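Bench notes > Lab money

Search this blog Go

Sunday, March 12, 2023

Budget sheet due and I still have three tabs open that don't agree. Quick dump before I lose the thread.

Two arms is the plan. Not moving on that. Jandex quoted the second one with the rail, Fotik quoted it without, so the Fotik number looks great until you add the rail back in. Did that at midnight. Gap is gone. Also neither of them lists cables. Cables!

Spare fingers — $128 a set, want 2 sets. Grippers get used all day on the small stuff, balls and blocks and toy fruit, and I don't want to be waiting on a parcel in October like last time.
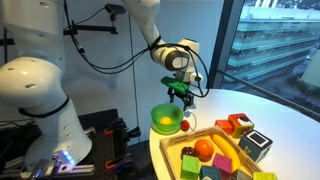
Dissanayake wrote back that I'm buying the wrong way round, fix the wall mounts and the table first and argue about arms later, the arm is the part you can always get quoted again. Fair. Annoying but fair.

So, revised. Mounts and brackets $200, done, that's going in today. Then the service plan, $2,416 for the year, which I had left of the sheet completly. Would have been a fun email to send in the fall.

Still open: does shipping come out of equipment or out of the general pot? Gandimham form says one thing on page one and another on the last page. Will ask Monday. If it's equipment I lose the second set of fingers and probably the spare camera bracket too.

More when the Jandex people answer — they said end of week, which week they didn't say.

Contact | © 2023 Bench notes | Back to top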